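Viorica Tomić
Repainting the back bedroom wall in June, semi-gloss white over old eggshell. Notes in order, mostly so I have them next time.

Prep first. Washed with a degreaser, rinsed, let it dry overnight. Sanded with 220 on a pole. Vacuumed, then a damp cloth. The cloth came up gray twice, so I did it again.

Primer was one coat of Stireck bonding primer. It levels well but sets fast. Keep a wet edge and don't go back over it after a few minutes.

Room was at 42 percent humidity. Above 60 I would have waited. Slow drying shows lap marks in anything shinier than satin.

Roller: 3/8 nap microfiber. I tried foam on a closet door last year and got bubbles. Short nap leaves less texture, but you reload more often.

Total for paint, primer, sleeves and tape was under a hundred dollars. The paint was the Plustent semi-gloss, 2 coats. 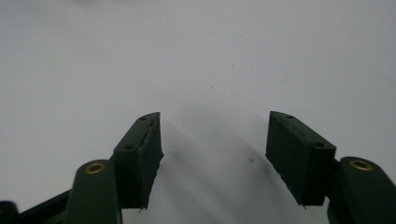 Second coat goes on after the full recoat time on the can. Roll top to bottom, then lay off lightly in one direction with almost no paint on the sleeve.

Check with a flashlight held flat to the wall. Overhead light hides ridges. Mark them in pencil, sand with 320, touch up with the same roller and never a brush.

Tape comes off at a low angle while the last coat is still soft. Score the line first if it has set.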